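Before You Switch: My Energy Bill Checklist, With Comments

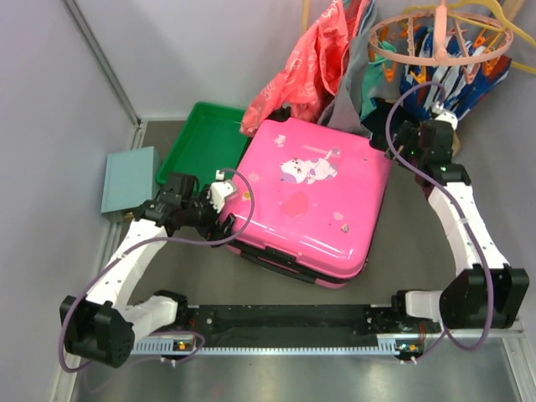 Anathi Zulu
Household energy columnist, Soltwood
2020-06-23

I went through this list on my own account with Diketti before moving to Sturia, and I've left my notes in.

Meter reading matches the bill - FAIL. Mine said 3,098 and the bill had guessed 200 units more. Send your own reading first!

Tariff name and end date found - OK. It was on page two in tiny print (mine ran out in April, and I'd been on the standard rate ever since, grr).

Exit fee checked - OK, none. Call and ask if the bill doesn't say.

Yearly use written down - OK. Compare quotes on this and ignore the monthly payment.

Credit balance - NEEDS FOLLOW-UP. They owe me $516 and I want it back before the final bill.

Contract length - OK, 12 months fixed. Asnakech Dinsa wrote in to say hers at Vasconcelos renewed by itself, so look for that line too.

Cooling-off period - OK, saved the email.

Still open: the refund. I'll call again once the closing reading goes through.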